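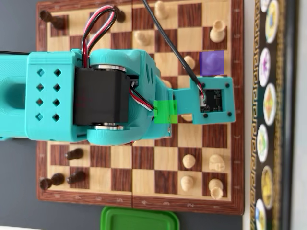
Week 5: Voluntary associations and the maintenance of ethnic identity

Reading: Karabulut, chapters 2 and 3. Kauppinen's short paper on hall ownership is optional but will help with the tutorial exercise.

5.1 Terms

A voluntary association is a formally constituted body whose members join by choice, hold no financial interest in its surplus and may leave without penalty. An ethnic association is a voluntary association whose membership, purpose or program is defined by reference to shared descent. The definition does not require that every member claim that descent. Spouses, neighbours and language students are commonly admitted, sometimes under a separate class of membership without voting rights.

Karabulut separates three functions: settlement (housing, employment, translation), sociability, and transmission. Most associations founded by first-generation migrants begin with settlement. Those founded by retirees or by the grandchildren of migrants usually begin with sociability and add transmission later, if at all. The order matters for the organizational records you will be reading. A settlement association leaves correspondence with employers and government departments. A sociability association leaves menus, photographs and minutes concerned mainly with hall hire.

5.2 Case: the Nishimura Society

The Nishimura Society was formed in Plania by families who had worked in the cannery there. Its first register lists 458 adult members. By the second register the figure is 669, and Karamanlidis attributes most of the increase to a rule change that admitted adult children in their own right — not to new arrivals. Students should be careful with this kind of series. A membership total is comparable over time only where the unit (person, household, subscription) is held constant.

Minoru Shibata's memoir covers the same period and disagrees on one point. He holds that the rule change followed a dispute over use of the hall kitchen, and that younger families had threatened to form a second society at Droro. The minutes record the vote but no discussion. Karamanlidis treats the memoir as unreliable on dates and reliable on personalities, a distinction we will return to in Week 7.

The society's annual program was fixed early: a July picnic, a New Year dinner, a language class and a memorial service. The picnic drew around 200 people in most years and was open to the public. The language class rarely had more than 8 pupils. Aoi Shibata, who taught it, kept attendance books that are now the best evidence of which families sent children and for how long.

5.3 Symbolic ethnicity

The standard argument is that by the third generation ethnic identity becomes voluntary, intermittent and inexpensive. It is expressed through food, festivals and surnames, and makes few demands on marriage, residence or occupation. The Nishimura material supports this in part. Attendance at the dinner holds steady while attendance at the class falls away.

Two objections should be noted.

(a) The argument assumes that identity is chosen. For visibly identifiable minorities it is also assigned by others, and association membership may be a response to that.

(b) Cost is measured by time and money alone. Kauppinen shows that at Putus a small group of members carried the whole labour of the annual festival for decades. For them the identity was not inexpensive, whatever it was for those who bought tickets.

5.4 Tutorial exercise

Extracts from the two registers are in the course reader. Reclassify the entries in the first register by household, using the address column, and state your rule for shared addresses. Then write one page on whether the revised total alters Karamanlidis's conclusion. Cite by folio, not by page.

Due 12 Feb 2024, in hard copy, at the start of the tutorial. The department's late penalty applies.

Next week: newspapers and the language question. Read Karabulut, chapter 5, and skip the appendix.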